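Rimano Demonstration Collection: Frequently Asked Questions

7 min read

We use cookies to remember your language and to count visits. You can change this choice at any time in the page settings.

These questions came to us from people who record for Rimano, from people who would like to record, and from teams who received our data and want to understand how it was made. We update the page when the same question arrives more than a few times.

What is Rimano collecting?

Short demonstrations of table tasks: put an object in a box, take it out, move it to another place, turn the box. One person guides the arm through the task and the system stores the pictures from the wrist camera, the positions of the joints and the opening of the gripper. One such recording we call an episode. The learning system, which has the name Truna, later tries to copy the behavior from many episodes together.

How many episodes do you have?

The set that we released in May has 439 episodes. From these, 295 are marked as clean, and the others are marked with some remark, for example a slow start or a second try at the grasp. We did not delete the second group. If you train only on clean episodes, the arm learns very well what to do when everything goes right, and it has no idea how to continue after a small mistake.

Why are so many of the tasks so simple?

A simple task lets us change one thing at a time. We take one soft or round object and one box, and we change the place of the object, the angle of the box and the light. When the result of the training becomes worse, we can look for the reason in a short list. With a complicated task we had this problem in the first version, called Plulleck, and we spent many weeks without knowing if the grasp was guilty or the order of the steps.

Must the box always stand in the same place?

No, please move it. Between episodes the box should be turned or shifted, and the opening should not always look to the same side. A fabric box is good for this work because its sides fold a little differently every time. The only rule is that the arm can reach the opening without touching the edge of the table.

May a person be near the table during the recording?

Yes. In the Rimano sets a person often stands at the table, and an arm or a hand can be in the view of the wrist camera. We want the system to see people as a normal part of the room. Please keep your hands out of the way of the fingers while the arm is moving, and speak with the operator before you reach for something.
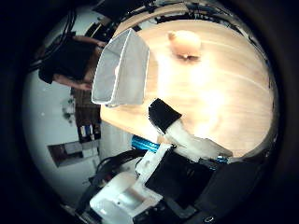 One operator wrote to us that the hardest part for her was to stop being tidy: she had put the object back on the same spot by habit, episode after episode, and only when she looked at the results did she see that the arm went to this spot even when there was nothing to pick. We thank her for this remark. Now we ask every operator to choose the start place from a printed card, and the card is changed after 11 episodes.

Why do you use a wrist camera and not only a camera on the ceiling?

The wrist camera sees the fingertip and the object together in the last moment before the grasp, when a ceiling camera often sees only the back of the hand. The wide lens bends the borders strongly, and the picture is round with black corners. We keep it in this form. Some users prefer to correct the picture before the training, and this is also possible with the calibration file.

What about strong light on the table?

A bright spot on the wood is allowed if the object can still be seen clearly. Please do not close the curtains for every episode. We had one set where all the light was soft and equal, and the policy from this set worked badly in a sunny room.

When should I reject an episode?

Reject it if the recording stopped before the task was ended, if the camera was moved on its holder, or if the time stamps have a hole longer than 2 seconds. A dropped object is no reason for rejection. Pick it up with the arm if you can, and write "drop" in the remark field.

How do I write the task sentence?

Use the words that you would say to a colleague. "Put the ball in the gray box" is good. "Execute placement of item" is not so good, because later no user will speak to the robot like this. Different operators may write different sentences for the same task, and we leave them as they are.

Can I see the data of other sites?

The site in Hafstein shares its episodes with all partners, in the same format. Their table is lower and their gripper opens less wide, so please read the notes in the folder before you mix the two sets.

Where do I send a correction?

Use the form in the partner area and give the episode number. Corrections of task sentences are made quickly. Corrections of the joint data need more time, as we have to produce the whole file again.

Subscribe to our newsletter to receive news about new sets. You can unsubscribe with one click.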